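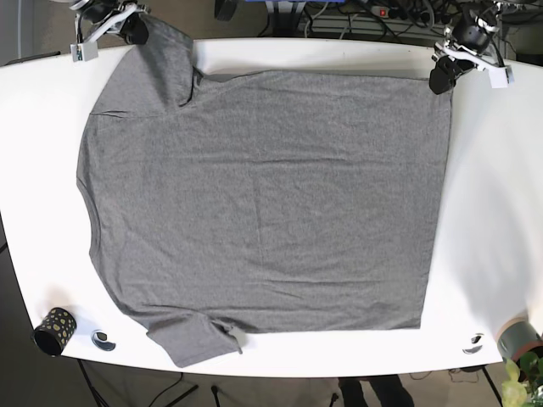
## 3. Folding T-shirts for the Helmy shelf unit

The Helmy shelf takes folded T-shirts in stacks of up to 18. Fold all shirts to the same width so that the shelf dividers can be set once and left alone.

### 3.1 Before you start

- Use a clear, flat table. A bed or sofa is too soft for a straight fold.
- Shirts must be fully dry.
- Close any buttons at the neck.

### 3.2 Laying out the shirt

1. Lay the shirt front side down with the neckline to your left and the bottom hem to your right.
2. Pull the hem straight. Both layers should line up.
3. Smooth the body from the center outward with the flat of your hand. Faint wrinkles can stay. Work out any crease that runs the full length of the body.
4. Open both sleeves away from the body. On a narrow table, the sleeve nearest you may hang over the front edge.
5. Check where each sleeve joins the shoulder. If the fabric is doubled over there, flatten it before going on.

**Note:** Heathered knits stretch more than plain cotton. Press them flat and do not tug on the cuffs.

### 3.3 Folding

1. Fold the far side of the shirt toward the center, including the sleeve. The fold line starts midway between the neckline and the shoulder seam.
2. Turn the sleeve back on itself so that it stays inside the folded edge.
3. Repeat with the near side. The shirt is now a long strip.
4. Bring the hem to the left, stopping 3 inches short of the neckline.
5. Fold in half once more in the same direction.
6. Turn the shirt over and place it on the shelf with the last fold facing out.

**Caution:** Do not press down on a full stack to make room for more. The Helmy shelf clips can release under load. Start a second stack.

### 3.4 Setting the dividers

1. Place one folded shirt on the shelf.
2. Slide a divider up to each side, leaving a finger's width of space.
3. Turn the divider lock until it clicks.

If the stack leans, take out the top 4 shirts and refold them. For long-sleeved shirts, see section 4.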